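Why our town should let people paint the water tower

I grew up thinking of public art as the bronze man outside the courthouse. He has a hat, he has a scroll, and in my whole childhood I never saw anyone look up at him. Then last October I took the early bus out to Ustance to see what Musa Ogbonna had been doing with the old grain sheds along the canal, and I've been talking about it to anyone who will stand still ever since!

If you haven't been, go. There are 82 painted doors on those sheds, and every one was designed with somebody who lives within walking distance. The lettering runs from door to door, so you have to walk the full towpath to read the poem, and the wind off the water makes you walk it fast. I did it twice. A man was fixing his bike in front of the word "harbor" and he waved me around him like he owned the place, and in a way he does.

So when the Filtport council asked for ideas for the water tower on Akpan Hill, I wrote in the same night. Paint it! Paint all of it, right up to the rim, and ask Ogbonna or somebody like him to run the job with the people who see it from their kitchens.

I know the case against. Fabian Stöckli made it very well in his letter to this site. He says the tower is a plain, handsome thing and that plain things deserve to be left alone, and that a mural everybody has a say in will end up as mush. I like his letter a lot (he's right about the dolphins on the bus station) and I still think he's wrong. The Ustance doors went through six rounds of public drawing nights, and they are the least mushy thing I have seen in years. The colors are strange. One whole stretch is mustard and a sort of bruised purple, and it's wonderful in the rain.

There's also the age argument. The town was laid out in 1732, people say, and we should respect that. Fine, but the tower is younger than my mother, and the founders painted their barns whatever color they could get hold of. I'd love to see an old date up there too, in letters big enough to read from the train.

Money comes up, of course. The Anow fund gives small grants for exactly this sort of work, and the drawing nights need little more than a hall, paper and some decent lamps. What costs real money is the scaffolding, and the scaffolding is going up next spring anyway for the repairs. If we miss it we'll be waiting a very long time for the next one.

The last open meeting drew 200 people, which for us is a crowd, and most of them stayed past nine to argue about blue.

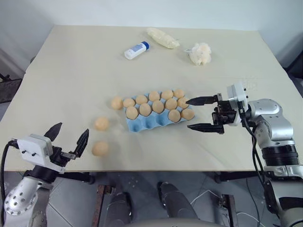
I was on the side of a darker blue, for what it's worth, something close to the canal at dusk. The woman next to me wanted orange and had brought her own swatches - five minutes with her and I was wavering. Come to the next meeting and bring a color with you.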